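Workshop notebook - Hand comparison, station 2
11/17/21
Entry by: Zuzana Kubíček
Read and initialled by: Zdeňka Říha

Purpose of the session

To compare the two grasp settings for the left Molik hand at the dispenser, and to decide which of them goes forward to the longer trial. The parallel gripper from Schmieder was tested on the same task earlier in November and its results are in the previous notebook. They are referred to below only where the comparison is useful.

Set-up

Both arms are fitted. The right hand was given no task and was commanded to its rest pose throughout. The left hand ran on the Matis controller with the force limit at setting 3. Arm speed was held at 60 per cent of the permitted maximum for all runs. The head camera was recalibrated before the first run and the correction was small enough to be ignored, although it has been entered in the calibration sheet as usual.

No liquid was to be dispensed at any point. The question for the session concerned holding and placing only, and the pouring runs will be planned separately with Driria, who have asked to be present.

Setting A: wrap grasp

The fingers close over the rim and front of the glass and the thumb is brought across the lower part of the wall. The glass is held under the spout by the hand and does not rely on the grate for support.
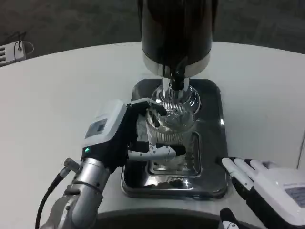

Why is the thumb placed low on the glass when the fingers are near the rim?
The spread gives the hand two well-separated points of contact, and the glass is less inclined to tilt when the wrist turns. With the thumb high, the base swung outwards during the dry runs on the bench and the grasp had to be abandoned.

Eight runs were made with setting A. Six were completed without intervention. In one run the thumb closed before the fingers had reached position and pushed the glass away from the palm; the run was stopped by hand. In another the controller reported a contact on the middle finger that did not correspond to anything on the joint trace. Z.Ř. considers this a fault in the fingertip pad and not in the software. The pad has been marked for inspection.

The ribbed wall of the glass deserves a remark. The pads hold well on it when the force is applied squarely, but the signal is uneven as the pad settles between ribs, and the threshold for 'contact made' was crossed more than once during a single closing. A short delay on the threshold removed the effect. It should be written into the standard configuration before anyone else uses the hand with this type of glass.

Setting B: place and release

In this setting the glass is put down on the grate and the hand opens, remaining close enough to take hold again once the command is given. The load on the wrist is lower and the arm may be left in position for longer. The Schmieder gripper could only be used in this manner, as its jaws were too deep to pass under the nozzle while closed on the glass.

The release is the difficult part. If the thumb withdraws first the glass tends to follow the fingers, and if the fingers withdraw first the thumb is left pressing against the base from one side. The order now adopted is fingers first, by a small amount, then both together.
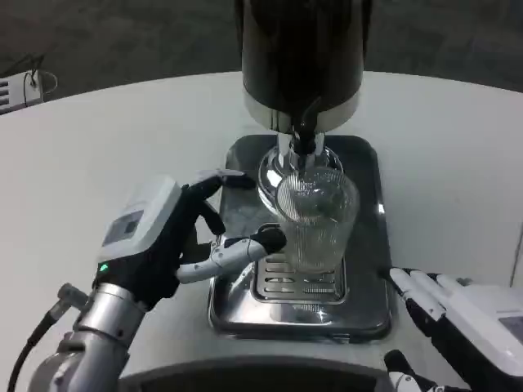

With that order in place the remaining runs were satisfactory, and the second approach to the glass was repeatable to within the tolerance agreed for this task. Cycle time was longer than for setting A. The difference comes entirely from the extra opening and closing and will not be reduced by raising the arm speed.

Camera

The head view loses the base of the glass whenever the thumb crosses it. For setting A this is of little consequence. For setting B the software needs the base in order to judge whether the glass is standing properly on the slots, and the estimate was poor in two runs. Reflections from the steel tray made matters worse. A second camera at table height has been requested - the Matis controller has a free input, so no further hardware is needed apart from the bracket.

Decision

Setting B goes forward. Setting A is retained for machines without a usable grate, and its configuration file is not to be deleted.

Outstanding

Fingertip pad, left middle finger: remove, inspect, refit or replace (Z.Ř.)
Threshold delay: add to standard configuration and note the change in the log (Z.K.)
Bracket for second camera: drawing to be sent to the workshop
Ask Molik whether the thumb torque limit can be set separately from that of the fingers

Addition, same day, Z.Ř.: the pad has been taken off and one of its leads is worn close to the connector. A replacement has been ordered. The hand is not to be used for force measurements until it is fitted.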